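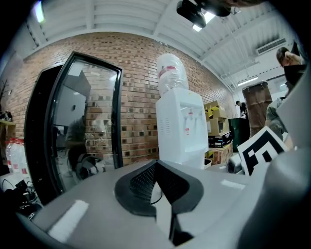 Home Guide Hardware Recording Processing Downloads Contact

Section 4. Recording Paired Demonstrations with the Evov Hand-Held Grippers

Revised 9 January 2020

Welcome back! If you have come straight from Section 3, your grippers are charged, your memory cards are formatted, and you are probably itching to record something. We understand completely, and we promise you will get there before the end of this section. Please do read it through once before you pick anything up, though. Most of the letters we get at Giteveck are from people who skipped from charging to recording and then had to throw away an afternoon's work.

The method, in case a colleague handed you this section without the others, goes like this. A person carries out a task with the hand-held grippers, and the fisheye camera on each one records what the fingers are doing and a good deal of the room besides. Later on, the Geteo software works out where each gripper was at every moment and turns the whole thing into a path that a robot arm can be trained on. No arm is needed while you record, so you can do this in a kitchen, a workshop, a hallway, or wherever the task normally happens.

4.1 Choosing where to stand

1. Pick a spot with plenty of fixed detail behind it. Brick is lovely. So are shelves, stacked boxes, and the sort of odds and ends that collect along the side of any working room. A bare painted wall gives the tracker very little to hold on to.

2. Look for mirrors and glass doors. You don't have to take them down, but try not to work with your nose up against one, as reflected features move in ways the tracker doesn't expect.

3. Turn on the overhead lights you plan to use and leave them alone until the session is over. Switching a light halfway through is the same, to the software, as moving to a new room.

4. Walk the task once with empty hands. You want to be able to reach everything without stepping on a cable or backing into a colleague.

Note: People may be in the room while you record. The tracker copes quite well with a few of them moving around in the distance -- it has more trouble with somebody leaning in close to the lens. Do let everyone know that the cameras see very wide, and ask their permission before you start.

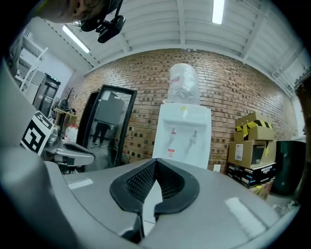

4.2 Checking the markers

Each marker board has to be readable by the other gripper's camera for the starting alignment to work. This is the step that people find fussy the first time and then never think about again.

1. Wipe both boards with a dry cloth. Please don't use glass cleaner, which leaves a film on the printed surface.

2. Make sure each board sits firmly in its bracket. A tilted board is perfectly fine, so long as it stays at the same tilt for the whole session.

3. Hold the two grippers in front of you, comfortably apart, with the tips pointing away from your body. Turn your wrists slowly until the Geteo preview reports that both boards have been found.

4. Keep still until the preview settles. If it goes on flickering, tip your hands a little to get rid of any glare from the ceiling lights and try again.

Caution: Never bend a marker board to improve the reading. A board with even a slight curve will be detected happily enough, but the distance calculated from it will be wrong, and you won't find out until processing.

4.3 Making the recording

1. Start both grippers from the same menu, so that their clocks are matched.

2. Open and close the fingers 2 times, all the way. Geteo looks for this movement at the start of every file.

3. Carry out the task at a relaxed pace. There is no prize for speed, and smooth movements give much better paths than quick ones.

4. Bring the grippers back to where you began, hold them still, and stop the recording.

5. Set the grippers down on something soft, with the pads facing up.

Caution: Keep your own fingers clear of the tips when you close them. The pads are soft but the rim behind them is not, and it can give you quite a pinch.

4.4 How many recordings you will need

We are asked this more than anything else, and we wish we had one answer for everybody. In our own trials in November, which used the Hellström mount and a simple pick-and-place task, we kept 3788 recordings in all. The policy trained on the first 100 was unreliable whenever the object was moved to a fresh spot. With 900 it handled most new positions well, and going beyond that helped mainly with objects it had never met before -- a slower gain, though a welcome one.

So our advice is to begin small, process that first batch completely, and look over the paths before you record any more. If the paths jump or drift, go back to 4.1 and choose a different place to stand. Copying files from the grippers is covered in Section 5.

Previous Next Back to top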